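Workshop & Craft Rooms > Surfaces and storage
Topic: White table top for small parts, yes or no?

plurkby_shed
I put two white panels side by side as a work top in January, on an aluminium frame, and I'm still not sure about the colour. I sort small bits on it, mostly blocks and offcuts, and drop them into an orange tub as I go. Small things are easy to find on white. The seam between the panels collects dust, though.

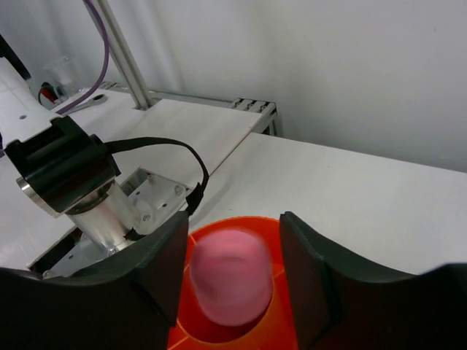

The tub came from Jatoi in a set of 4 and I only use the one. Does anyone fill their seam, or do you just live with it?

Tromum12
Leave it. I filled mine with white silicone and it went grey within three months. A stiff brush once a week does the job.

halfinch
Disagree. Silicone goes grey if you buy the cheap stuff. Mine has been fine for more than 20 months. Wipe both edges with spirit first and let them dry.

As for the colour, I would have gone mid grey. White throws the light back at you and pale parts vanish on it.

plurkby_shed
The pale ones are harder, I'll give you that. The off-white block doesn't stand out nearly as well as the tan one next to it.

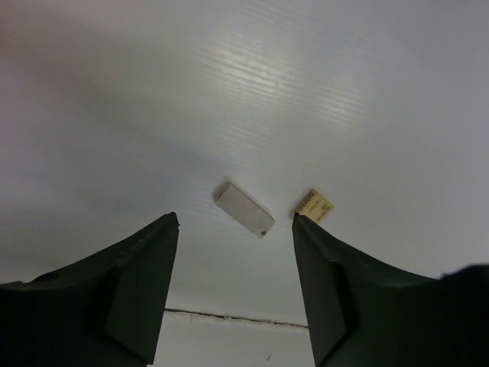
I could put a darker mat down for those, but then there's an edge for things to catch on. The lamp is a Nundia strip and it can't be dimmed.

Tromum12
Move the lamp before you buy anything. If it comes in low from one side you get a shadow along each part and the colour matters a lot less.

halfinch
A low lamp shines straight in your eyes when you sit down. A mat with a thin edge is less bother.

benchcat
Are the sides white as well? That makes the glare worse.

plurkby_shed
Yes, back and both sides, and the raised panel along the front. 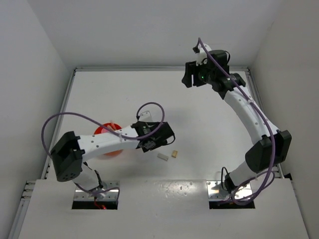
The whole table from above, with rails along the back and sides.

benchcat
I'd try grey card on the back wall first. It costs next to nothing and comes off again.

plurkby_shed
Will try the card, then the lamp. Leaving the seam alone for now.

halfinch
You'll be filling it by summer.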